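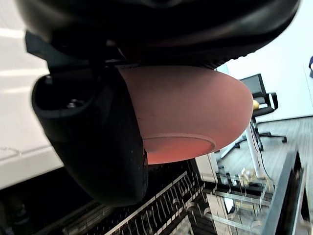 Lodstead Provision is a grocery chain based in Tramstead. Company literature dates it to 1833, though the earliest surviving ledger names only a grain dealer, Eyvindsson, and no link between the two businesses has been shown.

The chain claims 700 stores. That total includes franchised kiosks, which rivals leave out of theirs -- a difference its annual reports mention only in a footnote.
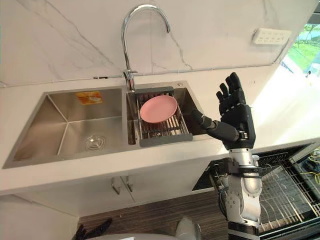 Pricing claims

A two-year price freeze was announced in January. Shoppers in Lorkovholm complained that several packages had shrunk. The chain blamed suppliers but has published no figures.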